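Two Hundred Shirts

The job at Breltlow paid by the shirt, and I had 200 of them to get through before February. I'd folded laundry my whole life without once being paid for it, so I figured this was the easiest money in Celley. I told my sister that on the phone. She still brings it up!

The setup was simple enough. You sat in a swivel chair with a grip in each hand, and when you squeezed, the fingers on the other side of the room squeezed too. They were yellow, the yellow of a kid's raincoat, and I got weirdly fond of them. Everything I did got saved, the good folds and the ones where I swore, and it all went off to Dirnance, where the program was supposed to watch it and learn what a shirt is.

My first fold took me eleven minutes. You don't know how much you feel a shirt until you can't (the thickness, whether you've got one layer or two). All I had was a little screen and whatever the wrist camera wanted to show me. I'd go in for a corner, close on air, back up, go in again. By the end of the first week I was dreaming in hems.
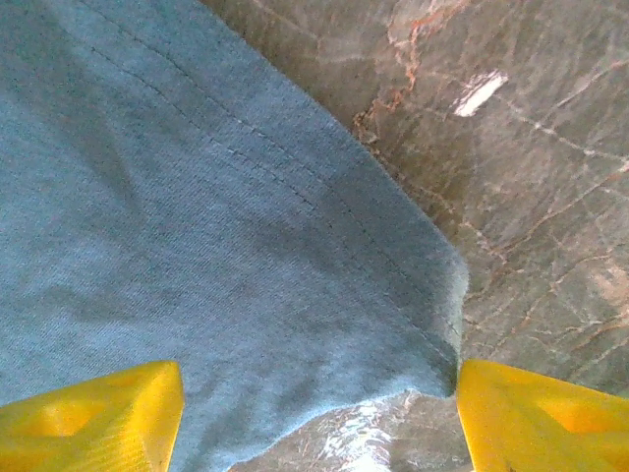

My trainer had one rule, which was come in slow and don't chase the cloth. If you miss, open up all the way, lift, and start over from higher than you think you need to. She'd done 2,000 of these. She could fold a shirt and eat a sandwich, and I never did figure out which hand was doing which.

Around shirt 127 I noticed something dumb. I was smoothing. After each fold I'd drag one closed finger down the middle, real light, and then give it two pats. It wasn't in the instructions. It was my grandmother's thing, she did it to every pillowcase in the Kovačević house on the hill, pat pat, like she was putting the thing to bed. I thought about stopping, and then I thought, well, who's it hurting, and did the next one the same way.

I finished in January and bought myself some decent boots.

They called me back in the spring to watch it go by itself. My old chair was pushed up against the wall with a coat on it. The arm came down slow, missed the corner, opened up, lifted, and got it on the second try. It took 3 folds to get the shirt square. Then it closed one finger and ran it down the middle, and I was already holding my breath before the first pat.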